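Home | Builds | Parts | Talk
Last updated: May

Magesa (home build)

Magesa is a two-armed cloth-handling robot built by Felista Nyanda at the Trosness shared workshop. It is often called a folding robot - a generous name, as no full fold has been documented. One gripper has black fingers on curved links.
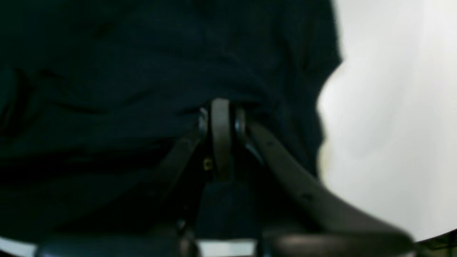 Why is cloth hard for a robot? It changes shape whenever it is touched, so a grip that suits one pile may miss the next.

Nyanda claims 41 good grasps out of 45, a figure no other member has checked. Stretching a dark cloth between both arms is the usual task. 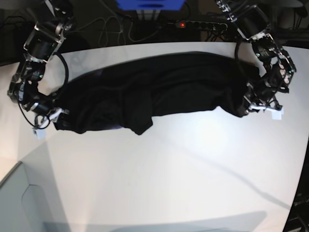 Reception

Akinyi Kariuki called it "a slow way to avoid ironing".

Comments

Clondura: 41 out of 45 on whose cloth?
Stovus: Saw it on Thursday. Still not folding.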